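Indcombe Kit Library
Frequently Asked Questions
Last updated April 30, 2019

What is this place?

A lending library for things that come in pieces. Construction sets, model kits, jigsaw puzzles, board games, and one loom that has been out on loan so long we think of it as a donation. We're on the second floor of the old Goment building in Indcombe, up the stairs that look like they go nowhere.

What does it cost?

Membership is 46 dollars a year per household. You define household. We have seen some creative definitions and have let all of them through so far.

How many things can I borrow at once?

Three boxes, for three weeks. Only one of them can be a large set, meaning anything with a red sticker on the lid. If you believe the sticker is wrong, bring it up at the desk and prepare to hear the history of the sticker.

Can I renew?

Once, if no one is waiting. Call or email before the due date. Writing "still working on it" on a sticky note and slipping it under the door is not a renewal, though we did enjoy the drawing.

What happens if I'm late?

The fine is 15 cents a day per box. It stops growing at five dollars, at which point we switch from fining you to calling you, and most people tell us they preferred the fine.

I lost a piece. Am I in trouble?

No. Tell us. Every box has a parts list taped inside the lid, with a blank column for missing pieces. Fill it in and bring the box back as it is. We keep drawers of spares and can usually match common parts.

What we can't match is a piece you quietly replaced with something from the junk drawer. A dried bean is not a game token. Neither is a tooth, and we would like to stop finding them.

How many missing pieces is too many?

For construction sets, we look at whether the thing on the lid can still be built. For puzzles, one missing piece earns a yellow dot and two or more send it to the sale table. The 185-piece lighthouse puzzle has a yellow dot and is still the most borrowed box we own. The missing piece is sky. You'll get over it.

Can I glue it?

Please don't. Please, please don't. If you want to glue a puzzle, buy one from the sale table, where you may do as you like with it.

Do I have to take everything apart before returning it?

Construction sets, yes, all the way down to single parts. Puzzles, yes. Model kits marked "assembled" stay assembled, and if yours has come apart we'd like to see it in a box and not in a grocery bag.

How do you check returns?

Slowly. Small sets get tipped out, sorted and checked against the parts list, normally within a couple of days. Big sets can take longer, especially in September, when everyone in town remembers at once that summer reading club ended and so did their loan. You won't be charged late fees while a box sits in our pile.
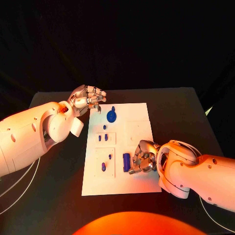 A small set with blue parts and white plates on a sheet of white paper.

Should I check the contents when I get home?

It's a good idea with the small ones. Put a plain sheet of paper down first, go through the list, and email us within two days if something's off. After that we assume it went under your couch.

Can I donate a set?

Probably! We take complete or nearly complete sets with some kind of list or instructions. We don't take anything with a smell, anything that needs a charger you no longer have, or your complete run of Bravo trivia cards. We have 11 of those - they seem to reproduce in the dark.

Do you ship?

No. Members in Ollonow can use the pickup shelf at the public library there, which we stock every other Thursday. Put your request in by the Monday before. The shelf holds small boxes only, and the people at the front desk know nothing about it beyond where it is.

Are children welcome?

Yes, and they're generally better than the adults at putting lids back on the right boxes. Anyone under twelve needs a grown-up along, mostly to carry things down the stairs.

I have a question that isn't here.

Email the desk or come by during open hours. If it's about the loom, we don't know either.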